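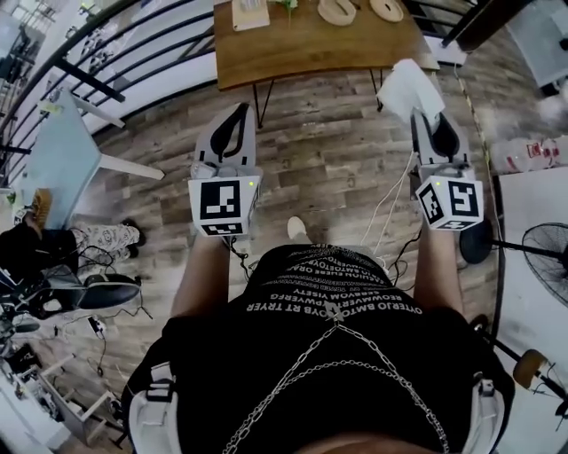

Figure 3.1 Hand-held grippers in use, with a crumpled tissue or piece of paper at the tip of the right one.

Chapter 3
When the Work Changes Hands

Last updated: May
Print | E-mail
Shares: 166 | Comments: 3

Automation seldom arrives at a workplace all at once. At the Stirkby packing plant, 335 people were employed when the first Bivudel line was installed, and most kept their posts. Their duties did not stay the same. Packers were asked to show tasks by hand, check results, and clear faults that they had once prevented by habit.

Dirceu Queiroz, shift supervisor at the time, recorded that experienced staff were the slowest to accept the new job titles and the quickest to learn the work. Pay grades at Stirkby were revised only after the union at the Drurkham site raised the matter.

This chapter considers who gains skill when a task is automated, who loses it, and how employers decide what the new work is worth. Section 3.1 reviews the Stirkby case. Section 3.2 turns to the Gál warehouse, where 200 workers were retrained on a single shift pattern.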